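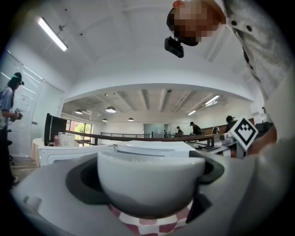

04/05/2022 — Crockery bench, Gruddale room

Continued with the plain white cups from the Jeritz order. The red and white checked cover stays under the cups for now; it hides glaze dust, so wipe the bench before laying it.

Weights, dry, on the large balance:

- stack A, with tray: 3689 g
- stack B, with tray: 3565 g

Same tray both times. The difference is more than I'd expect from glaze alone. Tamás thinks one of the B cups is from the older Bárány mould, which has a thinner foot. Plausible. Will weigh singly and mark the undersides in pencil.

Fill test: 300 mL of tap water per cup, left standing on blotting paper. Cup 9 left a grey ring at the foot. Dried it, repeated, same ring. No crack found with the lamp or by tapping — could be a pinhole under the glaze. Set aside on the top shelf with a paper tag. Do not put it back with the others.

Rims: two have a rough patch near the handle side. Wet 400 grit took it down on the first; second not done.

To do:

- single weights for B
- ink test on cup 9, overnight
- ask Heledd Prothero whether Kidudberg still wants the colour samples on cups or on flat tiles
- new blotting paper, we are down to offcuts

The balance drifted slightly after lunch. Re-zeroed, and stack A repeated to the gram.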